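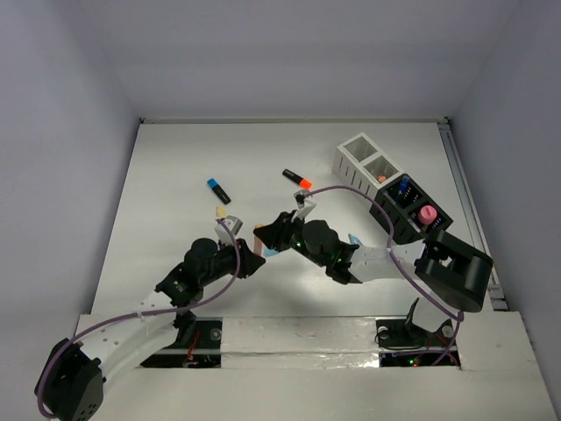 Bimanual cell, Tastov station. Both arms near the center of the table, two markers still loose.

Monday, planner tooling

The shared-volume check in the Greko planner was revised this morning. Each arm was previously planned against a static copy of the other; both are now planned against the partner's full queued trajectory. Horizon is set to 36 waypoints.

Replayed 300 logged marker-sorting episodes offline. Median planning time rose to 165 ms, which remains inside the control budget. Timeout left at 600 ms.

Open items:
Cable loops are not in the collision model. C. Nic Aodha proposes a padded capsule for each forearm.
Marker pose estimates from Javau flip cap and tail on diagonal placements. Log the confidence value before changing the threshold.
Organizer mesh to be re-exported with the compartments open.

Merge is on hold pending review by Yu.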